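Vernum Laundry and Pressing Room — Monthly Safety Checklist
Inspected: 04/08/2025
Inspector: Mwende Mwaipopo

1. Exits and aisles
Rear exit clear: Yes
Front aisle clear: No. Two carts parked across the yellow line. Moved during the visit.

2. Fire
Extinguisher tags current: Yes, all 3
Lint traps cleaned daily: Partly. The log has 7 blank days. Fill it in at close, even when the trap is clean.

3. Electrical
Cords and plugs: One steam iron has a worn cord near the handle. Tagged out — do not use until replaced.
Outlet covers: OK

4. Folding and pressing tables
Covers flat and secured: OK
Table height: OK for standing work

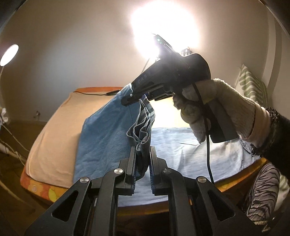
Table legs locked: One leg on the table by the window slips. Jorkex has been asked for a new clamp.
Floor mats: Curled at one corner. Tape down for now, replace by June.

5. Chemicals
Spot remover labeled: No. The Vemier bottle was refilled and the label has washed off. Relabel today.
Gloves and goggles at the sink: Gloves yes, goggles missing

6. Lifting
Full bags kept under 18 pounds: Mostly. Denim and bedding run heavy and should be split between bags.
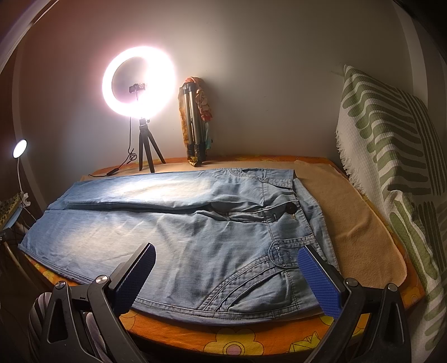
Awasthi asked whether the limit also covers bags brought in by customers. It does. Split them at the counter before they go on a cart.

7. First aid
Kit stocked: Burn gel is low, order more
Eyewash tested: Yes

Open items: iron cord, table clamp, mats, label, goggles, burn gel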